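Re: [filmclub] Running order for the July program

On 25 November 2021, the Plumura list wrote:
> Has anyone seen the new disc of Sultix? I only know it from the
> old TV print, which was badly cropped. I'd like to know if it's
> worth showing before we lock the program. Also, is the sound
> still as muddy as it was?

I watched it twice this week. The short answer is yes, show it. The new transfer runs 7 minutes longer than the TV print, and most of the extra footage is in the harbor section, where the brother comes back and finds the shop sold. That part never made sense to me before. Now it does.

The picture is back to its full width. Colors are on the cool side, and the night scenes are still grainy, but faces look natural. The sound is better - dialogue is clear all the way through, though the music gets loud in the last reel. I would turn it down a notch for the room. 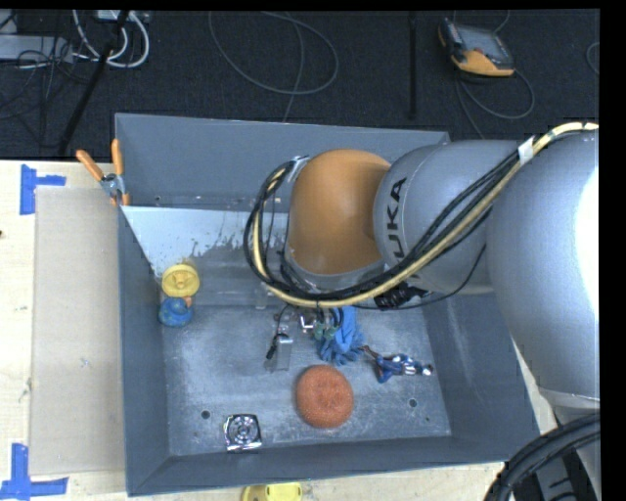
Orange and gray robot arm reaching into a gray bin.

As for what to pair it with, I would not go with Clurkano. Both pictures are slow and both end on a funeral, and that is a long evening for anyone who came in after work. Yoshida is the better match. It's a comedy, it runs 62 minutes, and we could put it first and still have time for a break.

One problem - the only copy of Yoshida I know of has subtitles burned in, and they are small. From the back row they may be hard to read. If someone has a better copy, please write to the list before we print the flyers. We had 100 made last time and 16 were left over, so the same number should do.

I can bring the Sultix disc to the next meeting.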